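Automatisation du pliage au boulot : on me demande de « former » la machine, ça change quoi pour nous ?

Question posée par Morena Marino
Rubrique : Vie au travail > Nouvelles technologies

Bonjour à tous,

Je travaille depuis pas mal d'années chez Valentini, on fait du service de linge pour des particuliers et des petites résidences (lavage, repassage, pliage, livraison). On est une équipe au pliage, plutôt soudée, et jusqu'ici la seule machine qu'on voyait de près c'était la calandre pour les draps. Bon. Depuis le printemps la direction a signé avec une boîte qui s'appelle Kevemetti pour automatiser « progressivement » le pliage des vêtements. En avril on a eu une réunion, des croissants, un diaporama, et depuis certaines d'entre nous passent une partie de la semaine à plier avec des pinces à main au lieu de plier avec les doigts. Les gestes sont enregistrés et ça doit servir à un robot plus tard.

Je vous mets à quoi ça ressemble, parce que quand j'en parle à mon mari il s'imagine un bras géant comme dans les usines de voitures :

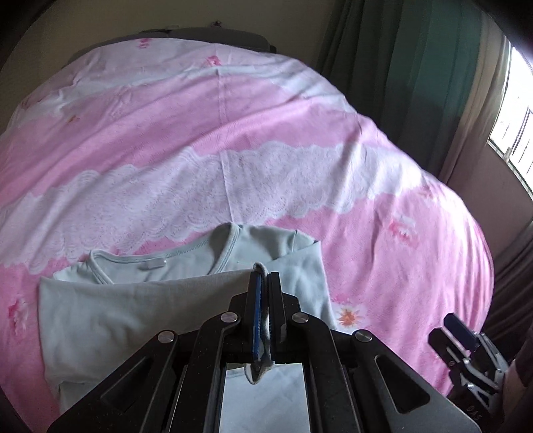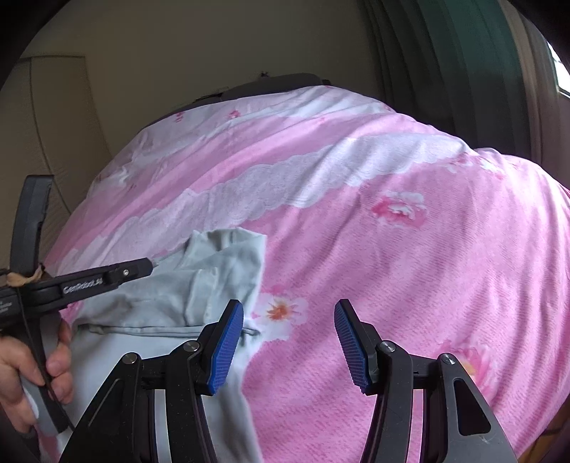
Pliage à la pince d'un tissu gris-vert, sur un lit.

Au début je trouvais ça rigolo, franchement. On met un temps fou pour un pull qu'on plie d'habitude sans regarder, on pince à côté, on recommence, on râle. Et puis au bout de quelques semaines j'ai commencé à me poser des questions, et surtout à avoir mal au pouce !

Donc voilà ce que je voudrais savoir :
Est-ce que quelqu'un a vécu ça dans une autre blanchisserie, et qu'est-ce que sont devenus les postes ensuite ?
Est-ce que je peux refuser les séances, ou demander à alterner ? Mon chef me dit que c'est « dans la fiche de poste », je n'ai jamais vu ça écrit nulle part.
On nous donne une prime de 60 euros par mois, ça vous paraît correct ? Une collègue dit que c'est du foutage de gueule, une autre est ravie.

Merci d'avance, et désolée pour le pavé.

3 réponses

Réponse de Costel Radu (choisie par l'auteur de la question)

Bonjour Morena,

Je suis passé par là, dans une blanchisserie plus grosse que la vôtre je pense (presque 200 salariés sur deux sites), donc je te raconte et tu prendras ce qui te sert.

Chez nous les séances ont duré un peu plus d'un an. Ensuite on a eu une première cellule automatique, uniquement pour les serviettes et les taies, des choses plates et toutes pareilles. Les tee-shirts, ça passait une fois sur deux quand ils étaient bien présentés. Les pulls, les cols en V, les trucs qui se tordent, on les fait toujours à la main et je n'ai pas entendu parler d'une date. Il n'y a pas eu de licenciement, mais deux départs en retraite n'ont pas été remplacés, et les intérimaires de l'été ont disparu. Ça personne ne l'avait mis dans le diaporama.

Ce qui a vraiment changé pour moi, c'est la journée. Avant je pliais en papotant. Maintenant je prépare les bacs, je retourne les manches, je vais décoincer quand ça s'arrête, et je reprends les ratés. C'est moins répétitif pour les épaules mais on est beaucoup plus seul, et le rythme vient de la machine. Certains aiment bien. Moi, moyen.

Pour tes questions pratiques : demande ta fiche de poste par écrit, et ton contrat si tu ne l'as plus sous la main. Si le mot n'y est pas, ça se discute, et de toute façon ça se discute en groupe. Si vous avez un CSE, il doit normalement être consulté quand on introduit une nouvelle technologie comme celle-là, renseigne-toi auprès de tes élus. Demande aussi ce qui est enregistré exactement (les mains ? la voix ? ton nom à côté ?) et combien de temps c'est gardé. On avait posé la question un peu tard et la réponse a mis des semaines à arriver.

Et ton pouce, c'est le médecin du travail, tout de suite, sans attendre que ça passe ! Nous on a obtenu des séances de 45 minutes maximum avec changement de main. Rien que ça, c'était le jour et la nuit.

La prime, je ne sais pas. On avait moins que toi au début, et un peu plus après avoir râlé.

Réponse de Kamran Rind

Perso j'aurais adoré qu'on me file une pince et 60 euros en plus, moi j'ai fait dix ans de draps mouillés et ma prime c'était un calendrier lol

Plus sérieusement, le pliage c'est pas le pire poste à voir partir. Si le robot sait faire les pulls un jour tant mieux, faut juste négocier la formation AVANT et pas après. Bon courage

Réponse d'Adelmo Bortolotti

Je rejoins Costel sur la fiche de poste. J'ajoute une chose : notez vos heures de séance dans un cahier, chacune le sien. Chez Ristden, où travaille ma fille, la prime était versée au forfait, et celles qui faisaient trois demi-journées touchaient pareil que celles qui en faisaient une. Avec les cahiers, elles ont pu demander un calcul à l'heure. Ça leur a pris du temps, et il a fallu insister.

Pour le refus pur et simple, je serais prudent, voyez avec un syndicat ou l'inspection du travail avant de dire non à votre chef. Alterner, en revanche, ça se demande très bien, surtout avec un avis médical.

Commentaire de Morena Marino

Merci à tous les trois !! Rendez-vous pris chez le médecin du travail. Pour les enregistrements j'ai posé la question ce matin, mon chef ne savait pas, il doit « se rapprocher de Kevemetti ». Je commence le cahier demain et je reviens vous dire pour la fiche de poste.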